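Travel Costs and the Second-Tier Club
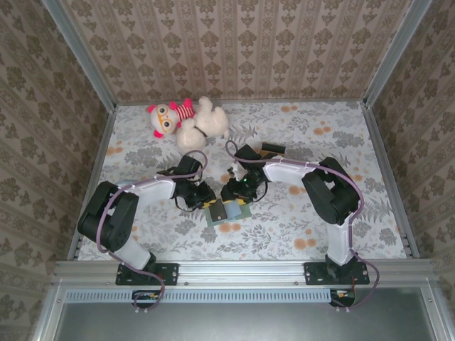

Naltitz finished the season with a squad of 23 registered players and an away budget that ran out in January. The club is one of several in the second tier where transport, not wages, is the largest item after stadium rent.

The longest trip on the schedule is to Skirulby, 203 miles each way. League rules require a visiting team to be at the ground 2 hours before kickoff. For an early afternoon match that means an overnight stay, and the club pays for rooms, meals and a second day of bus hire. Visiting teams receive no share of gate receipts.

Tarun Prajapati, who handles operations at Naltitz, keeps the travel ledger by match instead of by month. Entered that way, four away fixtures account for more than half of the season's transport spending. "The short trips barely register," he said. "It's the overnight ones, and we don't choose when they fall."

Clubs have asked the league to pair distant fixtures, so that a team playing at Skirulby would play at Issahaku three days later and make one journey of it. The league's scheduling office accepts the principle. Its objection is ground availability: Issahaku shares its field with a rugby club and has limited control over its dates.

A second proposal would create a pooled travel fund. Each club would pay in the same amount and draw out according to distance covered. Clubs in the central cluster, Vomby among them, would pay more than they received, and Vomby has said it will vote against the plan as written.

The fund needs a two-thirds majority to pass. Until the vote, clubs will continue to book and pay for their own buses.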